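Section 4: Adding Titles to the Sukley Player

This section covers copying talking books to the player, setting the order in which chapters are read, and making bookmarks. It applies to players with software version 2 or later. For charging and first-time voice setup, see Section 3.

4.1 Before you start

Check the following:
- The player is charged or connected to its power adapter.
- The Dramcombe desktop program is installed on the computer.
- The title has been downloaded in full. Partly downloaded titles have a gray icon in the program and cannot be copied.

Note: Titles borrowed from a lending library carry a return date. The player reads out the return date each time the title is opened. Purchased titles have no return date.

4.2 Copying a title by cable

1. Turn the player on and wait for the start tone.
2. Connect the cable to the port on the bottom edge of the player, then to the computer. The player says "Connected."
3. In the desktop program, open My Shelf.
4. Select the title. To select several titles, hold down Ctrl while you choose them.
5. Choose Send to Player.
6. Wait until the player says "Transfer complete." A long biography with music excerpts can take up to 30 minutes.
7. Choose Eject in the program, then unplug the cable.

Caution: Do not unplug the cable during a transfer. The title may be damaged and will have to be sent again.

The player holds 300 titles. If the shelf is full, the player says "No room on shelf" and the transfer stops at the last complete title. Delete or return a title and repeat from step 4.

4.3 Copying a title from a memory card

1. Turn the player off.
2. Insert the card with the notched corner facing the speaker. Push until it clicks.
3. Turn the player on.
4. Press Menu until you hear "Card," then press Select.
5. Use the left and right keys to move through the titles on the card.
6. Press and hold Select to copy the current title to the shelf. A short press plays the title from the card without copying it.

Titles on a card must be in a folder named BOOKS. Folders inside BOOKS are read as separate titles. Loose audio files outside the folder are ignored.
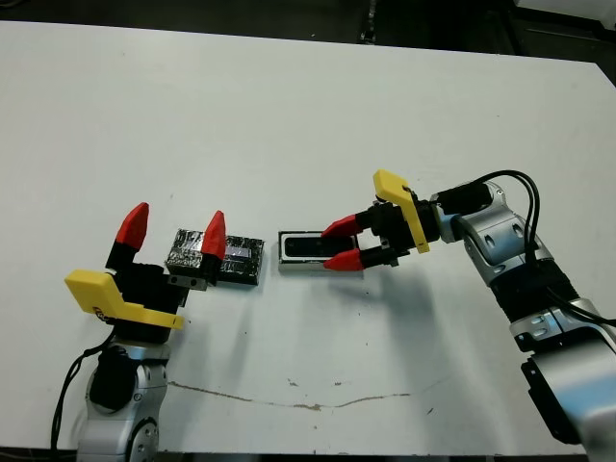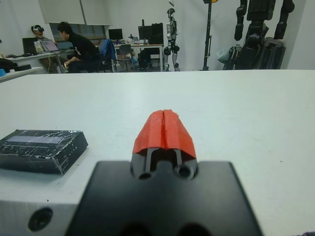 4.4 Setting the reading order

Chapters are read in the order given by the publisher. Where a title has no chapter list, the player sorts the files by name. This can put chapter 10 ahead of chapter 2. To correct the order:

1. In the desktop program, select the title and choose Edit Contents.
2. Move each chapter with the up and down arrow keys.
3. Choose Skip for any part that should not be read aloud, such as the index or the list of recordings. Skipped parts stay in the title and can be restored later.
4. Choose Save, then send the title to the player again.

Note: Sending a title again replaces the earlier copy. Bookmarks are kept if the chapter names have not changed.

4.5 Choosing a language edition

Some titles contain the same book in more than one language. The player opens the first edition listed.

1. Open the title.
2. Press Menu until you hear "Edition," then press Select.
3. Move to the language you want and press Select.

The player remembers the edition for each title separately. It does not change the language of the menu voice - see Section 3 for that setting. Bookmarks belong to one edition and are not carried over to another.

4.6 Bookmarks

To set a bookmark, press the Mark key once during playback. The player gives one low tone and continues reading.

To set a bookmark with a spoken note:

1. Press and hold the Mark key until you hear two tones.
2. Speak toward the microphone on the front of the player.
3. Release the key.

To return to a bookmark, press Menu until you hear "Marks," move to the bookmark, and press Select. To delete it, press and hold Cancel while the bookmark is being read out.

4.7 Using a braille display

The Tarkdale display can be paired with the player to show chapter titles and notes.

1. Turn on both devices and place them next to each other.
2. On the player, press Menu until you hear "Display," then press Select.
3. Hold down the first and last keys on the display until it vibrates.
4. Confirm with Select on the player.

Only text supplied with the title is shown. The player does not turn recorded speech into braille. Sheet music in braille requires the Sala add-on, covered in its own guide.

4.8 Messages

"No room on shelf": Delete or return a title.

"Title locked": The return date has passed. Borrow the title again through the desktop program.

"Card not read": Remove the card and insert it again with the player turned off.

"Error 83": The title file is incomplete. Delete it from the player, download it again, and repeat the steps in 4.2.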